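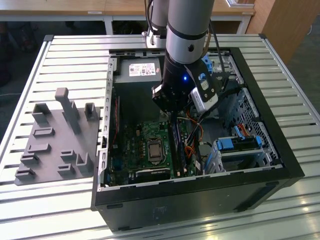
3. Data Collection

Figure 1. Collection cell with the desktop tower on its side, arm over the memory module. Fixture plate at left.

3.1 Setup

All demonstrations were gathered in one cell (Figure 1). The arm works from above, straight down into an open desktop case laid on a slatted aluminum table. We did not clamp the case. Early on we tried clamps and the operators spent more time on those than on the task, so out they went. Small shifts of the case between episodes are therefore part of the data and the policy has to cope.

Two views are recorded. One camera is fixed and looks over the whole workspace, the other is mounted at the wrist beside the gripper. The wrist view matters most once the fingers are between the power supply and the board – at that depth the fixed view loses the fingertips often. Joint positions, gripper width and both video streams are stamped by the same clock and written out by Leka, our in-house logger. Force at the wrist is estimated from joint torques, no separate sensor. It is noisy and we say more on this in Section 5.

The grey plate beside the case is 3D-printed. It carries nine raised holders and pegs, all different shapes, and serves as the put-down area for parts and the pick-up area for insertion. Parts are set in the holders by hand before an insertion episode. Plate position was marked on the table in February and not changed after.

3.2 Tasks

We collect for two tasks, removal and insertion of a memory module. Removal starts with the module fully seated. The operator opens the latch, grips the module by its short edges, pulls straight up and places it on the plate. Insertion is the reverse, with the added press at the end, and is a good deal harder. The press needs force in one direction only, and any tilt at that point jams the module. Jammed episodes were kept if the operator recovered without help.

Loose wires were left as they came. In this case there is a bundle in orange, red and black running from the power supply across one side of the board, and it sits near enough to the approach path that operators learned to come in from the other side. We considered tying it back. A technician would not always get a tidy case, so we left it.

3.3 Operators and protocol

Operators drove the arm with the Stakside hand controller, seated next to the table with a direct view of the case. Each one had a practice block first, not recorded. After that, 128 episodes per operator, split evenly between the tasks. Order was shuffled. Breaks whenever asked for.

An episode ends when the operator presses the pedal or at 46 seconds, whichever is first. Time-outs are labelled as failures and stored in a seperate folder, not deleted. They turned out useful for training the success detector, see Section 4.2.

The first batch was thrown away. Latency between the controller and the arm was too high and operators had fallen into a move-and-wait habit, very visible in the velocity traces, and a policy trained on that batch copied the waiting. Fixed by moving the controller to its own network port. Everything reported here was collected after the fix, and the dataset was frozen on Sep 11, 2019.

3.4 Labelling

Each episode gets a success label, plus a time mark at first contact with the module and another at release. Marks were placed by Zuzana Pešek using the Gollell viewer, then checked against gripper width. Where the two disagreed by more than 2 frames the episode was looked at again. Most disagreements came from the latch step, where fingers brush the module before the real grasp. We settled on the real grasp as first contact. An earlier draft of the label guide said the opposite, so anyone using the old labels should re-run the conversion script.

We dropped 13 episodes where the wrist stream had gaps. No other filtering. Slow, clumsy and roundabout demonstrations are all still in there – the effect of removing them is tested in the ablation and is smaller then we expected.

3.5 Limits of the data

One case, one board layout, one room. Lighting was whatever the room gave. Colour of the board and the position of the slots never change, so a policy could learn the layout by heart, and the shifts in case position only guard against this in part. A second tower from Eleck with a different slot spacing is used for testing only, and no demonstrations on it appear in the training set.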